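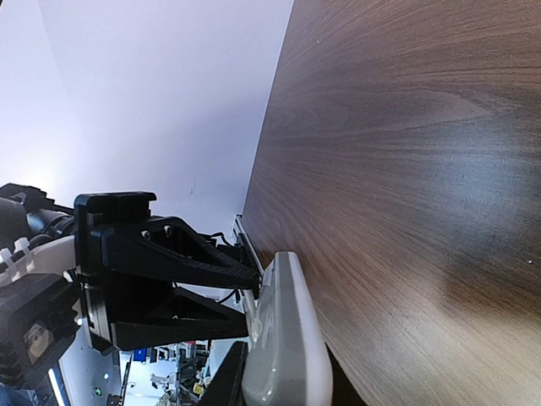 Drasutora table tops: frequently asked questions

Care, surface and ordering questions for the Drasutora range of brown wood-grain tops. Last revised 2019-10-12.

Surface and appearance

Why does the grain on my top differ from the one in the showroom?

Grain is not matched between tops. Light tan, reddish-brown and dark chocolate bands occur in every piece, and their width and direction vary along the length. A top with long sweeping bands at one end may be much plainer at the other. We do not accept returns on grain pattern alone. If the pattern matters to you, ask for a photograph of the actual top before dispatch.

Are the dark streaks stains?

No. Dark streaks follow the grain and continue in line with it. A stain crosses the grain or has a rounded outline. If you are unsure, wipe the area with a damp white cloth. Colour on the cloth means residue on the surface.

One part of the top looks paler than the rest. Has the finish worn?

Usually it is reflection. The finish has a slight gloss and picks up windows, lamps and pale walls as a soft, whitish patch. Move your head, or switch the lamp off. If the patch moves or goes, the finish is sound. A worn patch stays where it is and feels drier under the fingertips.

What are small pale specks?

Most are dust, crumbs or dried splashes and will lift with a damp cloth. A speck that remains after two wipes should be checked with a fingernail. If the nail catches, it is a chip and can be filled (see Repairs).

Can I get the same top in matt?

Yes, under the name Pasell. The colour is the same, but it looks lighter in low light. Do not combine the two finishes in one room if you expect them to match.

Cleaning

What should I use day to day?

A soft cloth, damp, wiped along the grain, then a dry cloth. For grease, add one drop of washing-up liquid to the water and wipe again with clean water afterwards.

What should I avoid?

Scouring pads, cream cleaners, bleach, nail varnish remover and silicone polish. Polish is the most common cause of complaints. It builds up in layers, turns cloudy and stops repair lacquer from sticking.

How soon do spills need wiping up?

Water should be removed within 5 minutes. Coffee, red wine and vinegar should be removed at once.

Can I put a hot pan on it?

No. Use a trivet with feet. A flat cork mat holds heat against the finish and may leave a white ring.

Placement

How close to the wall can the top stand?

Leave a gap of 4 mm along any edge that faces a wall. Wood moves across the grain with the seasons, and a top pushed hard against plaster will mark it.

How do I remove marks from a white wall beside the table?

Try a dry white eraser first. If the mark stays, use a barely damp cloth and work outwards from the mark. Test low down, as some matt emulsions turn shiny when rubbed.

Does sunlight change the colour?

Yes. The darker bands lighten and the tan bands deepen slightly. Objects left in one place will leave an outline. Move them from time to time during the first year.

Repairs

Can scratches be repaired at home?

Fine scratches in the finish only, yes. The Kino repair kit contains a filler stick in tan, one in dark brown, a scraper and a small bottle of lacquer. Choose the stick that matches the band you are filling, even if the scratch crosses into another one.

Can the top be sanded?

Not by hand in one area. Local sanding leaves a dull hollow that shows under side light. Whole-surface refinishing is done at the Sydorenko workshop and takes up to 33 days including transport.

Ordering

What is the longest single top?

1850 mm. Longer runs are made in two pieces with a visible joint.

Who do I contact?

Orders and samples: Lilla Somogyi. Repairs and refinishing: Hnat Pylypenko. Quote the order number from your delivery note in both cases.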